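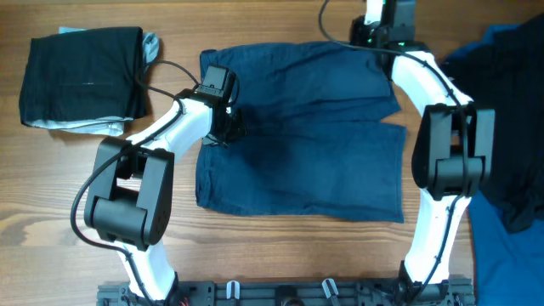
Mending Night with Aurelia Barbu

Aurelia Barbu puts the kettle on before she lets me ask a single question, and by the time we sit down she has already looked over the cuff of my jacket and found the loose thread I'd been hoping to hide. "Leave it with me," she says. "You can have it back when we're done talking."

She has run the mending evenings in Nuverstead for 19 years, ever since she closed her alterations counter on Antunes Street and found that people kept bringing her their clothes anyway. They would stop her at the bakery, or leave a bag hanging on the gate with a note pinned to it. "I thought, well, if they're going to come, they may as well come all at once and bring their own scissors," she tells me, laughing.

Her grandmother taught her to sew in a kitchen with one good lamp, and the first thing she was trusted with was a pillowcase. "I was seven, and I stitched it shut! All four sides. She didn't scold me, she just handed me the seam ripper and went back to peeling potatoes. I still think about that when somebody gets upset over a crooked hem."

Most of what comes through the door is plain everyday wear — shorts that have given out at the seat, school pants, work shirts with tired collars. She has a soft spot for pockets. "A pocket is where you find out how a person lives," she says. "Keys, screws, dog biscuits. One gentleman wore through the same corner 3 times before I talked him into a key ring with fewer keys on it."

I ask whether younger people are coming, and she brightens. A good many are, she says, and they ask better questions than she did at their age. They want to know why a patch should have rounded corners (square ones catch and lift) and whether they really need to wash new cloth before they sew it on. "Yes, you do. I learned that with a pair of my husband's trousers, and the patch puckered up like a prune."

The group moves into the old Ellurero building in July, where there will be more room and, she hopes, better chairs. Until then they meet at her place, and the next evening is Wed 28 April. Bring thread if you have it.

My jacket, by the way, came home with the cuff mended and a button tightened that I hadn't noticed was loose.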